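January

Back on earlies. I got in at ten to six and found the kettle had been moved again, this time to the windowsill in the training room, where it shares a socket with the label printer. You can have tea or you can have labels. I had tea.

My new title came through in the post, on paper, second class. I went to bed a kitchen assistant and woke up a Cell Attendant, which sounds like someone who brings meals to prisoners. The pay is the same to the penny. I looked at the letter twice in case I'd missed a page.

So, the arms. Cilley have signed for the Vandex pair until the summer, and before they're allowed anywhere near the real trays they have to learn on a table upstairs with a few plates and some fruit. My job is to set the table out, let them have their go, write down what happened and set it out again. I've been doing plates since I was seventeen and never had anyone write down what happened. Some days I think that would have been the more useful exercise.

The target on the wall says 90 goes a shift. We did 45. I put this in the log in my neatest handwriting, then found out the log is on the tablet now and had to type it all in again, so if anybody wants to know where the afternoon went, it went there.

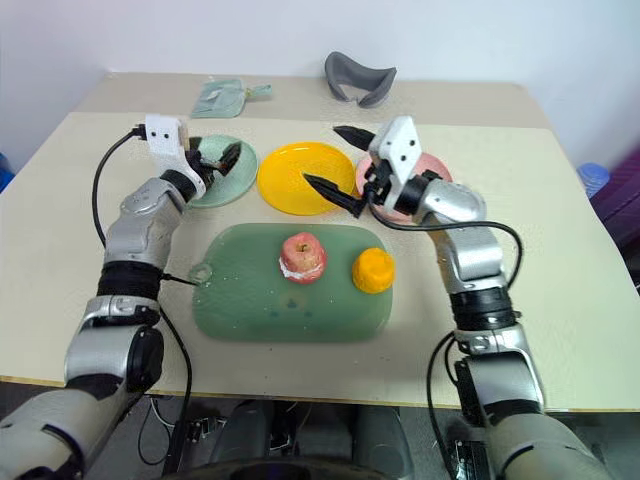
The odd thing is how it's changed the talking. On the line you talked all day because your hands knew what they were doing and your head was free. You'd get through a whole divorce between the starters and the puddings. Upstairs I have to watch, and watching takes up the part of me that used to do the chatting. I went home last night and realised I'd said maybe a dozen sentences, and most of those were "ready" and "stop".

I've also started tidying for them. I caught myself turning an apple a bit so it would be easier to get hold of, the way you'd turn a cup handle towards your nan. Then I turned it back, as the sheet says to vary things, and felt mean. The arms don't mind either way. I am told this regularly.

Downstairs has gone quiet in a different way. Two of the night lot have put in for the Caron site already, and they're not daft. Officially no jobs are going. Officially it's "redeployment into higher-value tasks", and I wrote that on my hand so I could ask what a higher-value task was. The answer was a bit of mine, a bit of cleaning down, and something called exception handling, meaning that when a thing ends up on the floor, I pick it up. I've been handling exceptions since before they had a name. I raised two children.

My wrists are better, though. I'll give them that, and I'll give it grudgingly. I've not strapped the left one up since before Christmas and I opened a jar of beetroot on my own at the weekend. Nineteen years of stacking did that wrist in, and if one of those arms wants to take over the stacking it's welcome to the wrist as well.

At break I said all this out loud, more or less, and finished up by saying that I couldn't see them lasting on a proper shift with gravy involved.
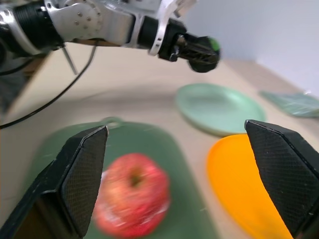
Kelechi Akinola said that was what everyone told her about the Flutus dishwashers, and she'd spent a year waiting for those to pack up as well, and all that happened was the washing-up room got turned into an office. Gravy wasn't going to save anybody, in her opinion. What she wanted was the training in writing, with a certificate, so that if Cilley did get rid of us we could go and attend somebody else's cells.

I hadn't thought of that. I've been so busy being sniffy about the title that it never crossed my mind to use it. We're going to ask together, after the next briefing, while the biscuits are still out and they're in a good mood.

Other business: locker 353 still won't shut, so my coat is living on the back of a chair. New clogs are rubbing. Paid back the fiver. Must ask who has my good peeler, the one with the tape round the handle. I won't be needing it upstairs but I want it back all the same.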